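Workshop tips: when the gripper snags a plastic bag

Updated Tuesday, April 28, 2020

Thin shopping bags cause more stoppages on our bench arm than anything else we put in front of it. Hard items like plastic fruit are easy. Film folds, slides and wraps, and once it gets in behind the fingers the arm will happily keep pulling. We had a bad snag while unpacking a bag of fruit into a basket, and the arm faulted on the wrist joint. The notes below are what we changed.

Stop first, then look

Hit the stop button before you reach in. A paused program is not a stopped arm. Riku Shibata got a pinched thumb from a Trultano arm that was only paused, and it resumed when someone closed a dialogue box at the desk. Keep the button within reach of whoever is standing at the table, and tell the person at the keyboard to take their hands off it.

Don't open the gripper straight away

If the film is behind the fingers, opening them can drag it further in. Find out where the bag goes before you move anything. Check the wrist camera view as well as looking from the side, as it shows folds you can't see from where you're standing.
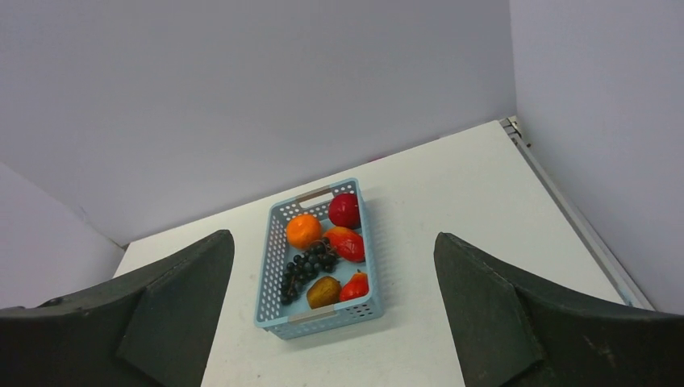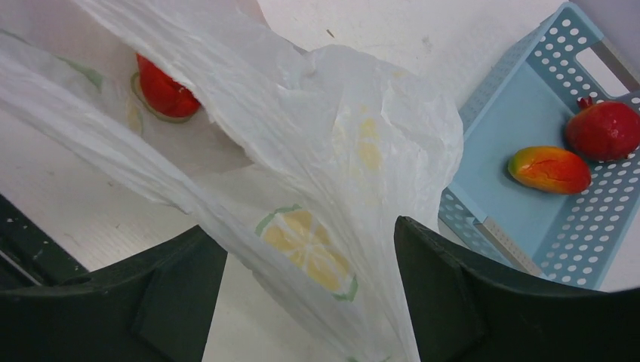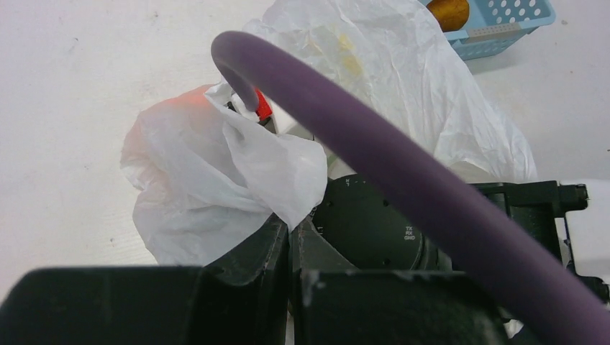 Fruit and bag work at the bench. The last view has bag film up against the round mount, with the purple cable across it.

Clearing the film

Cut power to the gripper and wait for the lights on the controller to go out. Pull the film out by hand in the direction it went in. If it won't come, cut it with blunt-nosed scissors, in short snips, well away from any cable. Never use a utility knife near the wrist. Ming-te Yuen nicked a signal cable that way and it took us two days to find the fault, which only appeared when the arm was reaching low.

Count your pieces if you had to cut. Lay them flat on the table and see whether they make a whole bag. A strip left in the finger slide will jam it later on.

Check the cable

Run your fingers along the full length with the power off. You're feeling for flat spots, kinks and loose ends. Give the connector a light tug. A cable with too much slack will loop down in front of the fingers, so take up the extra with a hook-and-loop tie – not a zip tie, which bites into the jacket when the wrist turns.

Set a lower force limit for bags

Our Gruremus controller counts force in its own units. It was left at 300 from a job with heavier parts. We now use 200 for hard fruit and 53 for bags. The arm drops the odd bag at 53, and we can live with that. Write the number on a card and tape it to the controller, or the next person will run whatever was there before.

Prepare the bag

Tie the handles or fold them under if the job allows it. Bags that have been through a dozen runs go soft and cling to everything, so put them in the soft plastics bin and start a fresh one. Hadi Saliba swaps ours after 13 runs.

Before restarting

Clear the table, keep hands out, and run the first cycle at the slowest speed with nothing in the gripper. Listen to the fingers as they close. A scrape or a click means there's still film in there. Write the stoppage in the log with the force setting and which joint faulted. The entry for our June service will go to Surachet Ongart, so please make your handwriting readable.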